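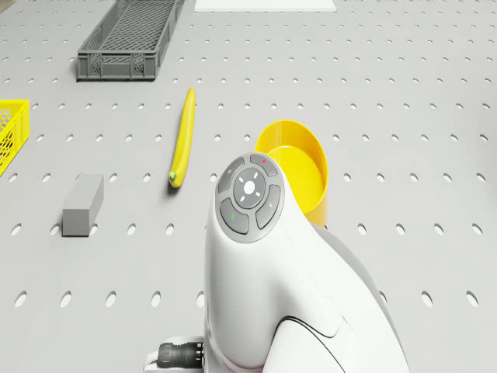

White robot arm with a round control pad, over a perforated tabletop.

Plalta Community Help > Bookings and Licenses > Remakes and Original Versions

License for an original film and its remake on one program

Ekene Nwosu

I am writing on behalf of a film society attached to a public library system. In November we intend to present the feature film Oto together with its remake, Onyeka, as a single evening program. Oto would begin at 5:30 p.m. and Onyeka at 8:15 p.m., with an interval between them and a short spoken introduction before each.

Our society obtained a public performance license for Oto through the Plalta booking service. The license names Grevance as the distributor, and the fee charged was $747 for one showing in our main hall, which seats 431. The confirmation letter describes the licensed work as "Oto and associated versions." I had understood this wording to include the remake. The two films share a story, most of the principal characters, and two of the songs, and the opening credits of Onyeka state that it is based on the screenplay of Oto.

When I attempted to add Onyeka to the same booking, the service returned a notice that the title was "not available under the current agreement." No further explanation was given. I should be grateful for guidance on the following matters.

First, does the phrase "associated versions" include a remake made by a different production company in a different language?

Second, if a separate license is required, may both films still be sold to the public under one ticket?

Third, our printed program was to carry a still from each film, and we had planned to show the trailer for Onyeka in the lobby during the preceding two weeks. Is permission for this material given with the license, or must it be requested separately?

The program has been announced to our members but tickets are not yet on sale. I would prefer to settle the matter before they are.

2 replies

Olumide Ojo
Accepted reply

The phrase "associated versions" does not include a remake. In the booking terms used by Plalta it refers to different forms of the same film: a subtitled print, a dubbed print, a shortened print prepared for television, or a restored edition. All of these derive from the same original photography. A remake is a new film with its own cast, its own sound recording, and its own owner, even where the story is followed scene by scene.

The credit you mention, stating that Onyeka is based on the screenplay of Oto, records that the producers of the remake acquired the right to use the earlier story. It is an arrangement between two production companies. It gives an exhibitor who holds a license for the first film no right to show the second.

The notice you received is consistent with this. "Not available under the current agreement" means that the title cannot be attached to the license already issued. It does not mean that the title is withdrawn from public exhibition. You should open a new booking, enter Onyeka as the principal title, and leave the field for linked bookings blank. If Grevance also handles the remake in your territory, the title will appear with a price. If another distributor handles it, the service will display a contact address in place of a price, and the request must be made by letter or e-mail. Distribution of a remake often passes to a different company from that of the original, and the same distributor should not be assumed.

With regard to a single ticket, this is generally permitted, but the terms must be read with care. Licenses are issued on one of two bases. Under a flat fee, the exhibitor pays a fixed sum and may set the ticket price freely. Under a percentage arrangement, the distributor receives a share of receipts for its own film. Your fee for Oto appears to be a flat fee. Should Onyeka be offered on a percentage basis, you will be required to state how much of the joint ticket price belongs to each film. The distributor of Onyeka must agree to the division in writing before the first ticket is sold. An equal division is usually accepted where both films are of feature length.

Please also note that some licenses forbid presentation as a double bill without consent. The clause is commonly found under the heading "Conditions of Exhibition," toward the end of the document. It should be checked in both licenses. The holder of your existing license for Oto may have an interest in whether the film is shown beside its remake, particularly if the remake has been released recently.

Posters and still photographs issued in the press folder for each title may be reproduced in a printed program, provided the credit line is printed in full and the picture is not cropped or altered. A still taken from a disc or from a streaming service does not fall within this permission. The trailer is treated separately. Showing a trailer in a lobby is a public performance, and although most distributors allow it without charge, they expect to be asked. The request may be placed in the comments field of the booking. 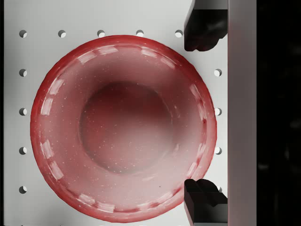

6 min read

I would add a point concerning the songs. You state that two songs appear in both films. If they are heard only as part of the film during projection, no further action is needed on account of the film license. If you intend to play them in the hall during the interval, this is a separate use of recorded music, and the venue's own music license should be examined. A library system will often hold such a license already. The office that manages hall rentals should be able to supply a copy.

In practical terms, I would advise the following order of work: obtain the price and basis for Onyeka; read the double bill clause in both documents; write to each distributor with the proposed running order and ticket price; and place tickets on sale only when both replies have been received. Replies to written requests have, in my experience of arranging repertory programs, taken between two and four weeks. Requests sent without a venue capacity are normally returned, so the figure of 431 seats should be given in the first letter.

gallery_row_f

We did an original and remake evening two years ago (other titles, same booking service) and were simply charged twice. There was no discount for showing them together. We sold one ticket and the matter was never raised, although both of ours were flat fee.

I cannot comment on the trailer. I would suggest checking the running times, as the version of a film listed by the service is sometimes longer than the one delivered, and your interval may be affected.

Comments on the accepted reply

Ekene Nwosu

I thank both contributors. The double bill clause is present in our license for Oto, under the heading indicated, and requires consent. I have written to Grevance accordingly. Onyeka does appear as a new booking, with a contact address and no price.

May I ask whether the number of society members has any bearing on the fee? The form requests it, and our membership stands at 1,763, which is well above the capacity of the hall.

Olumide Ojo

The membership figure is used where a showing is restricted to members and no ticket is sold. For a ticketed performance open to the public, the fee is set by capacity and ticket price. You should still enter the figure, as the form cannot be submitted with the field empty, and select "Open to the public" in the line beneath it.

Ekene Nwosu

Understood. The form has been submitted on that basis.

Related topics
Subtitled and dubbed prints under one license
Changing the start time of a confirmed showing
Credit lines for stills in printed programs
Refund of a license fee after cancellation by the venue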